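FOR IMMEDIATE RELEASE

Purves Plaza Opens to Walkers, Cyclists and Anyone Who Just Wants to Stop and Talk

FLASTITZ, 3/23/19 – After a long winter of fences, detours and a good deal of patience from everyone who lives and works nearby, the Skuvach Public Space Office is very happy to announce that Purves Plaza is open again from end to end, and we would love for you to come and walk across it.

The new paving runs the full width of the square, from the library steps to the tram stop, with no curbs or level changes along the way. Parents with strollers asked for that more than anything else, and so did the people who cross the plaza every morning with a bag on their back and a train to catch. We received 613 comment cards during the planning stage (thank you, truly, to everyone who filled one out at the market or slipped one under our office door), and a great many of them said the same thing in different words: please leave us some open room.
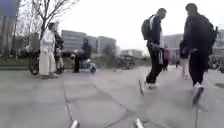 "We were asked again and again whether we were going to fill it up with planters and kiosks," said Emiko Minami, who led the design for the office. "I understand the temptation, I really do! But people here use a plaza by drifting across it, running into somebody they know and standing there for ten minutes, and you need a fair amount of empty pavement to do that comfortably."

Bicycles have their own place in the plan as well. The project added 241 parking spaces along the edges of the square, bringing the total to 400, and the drains were rebuilt so that rainwater from the middle of the plaza has somewhere sensible to go. Longtime residents will remember the puddle by the old newsstand, and we hope they will not miss it too much.

Work on the final piece, a run of 28 benches made by the Bredeo workshop, continues along the north side. The benches will go in a few at a time so that the walkways can stay open, and neighbors may hear some drilling on weekday mornings before the end of March.

Comments on the finished plaza are still welcome. Cards are available at the library's front desk and at the Skuvach Public Space Office, and both places will be glad to mail yours in for you.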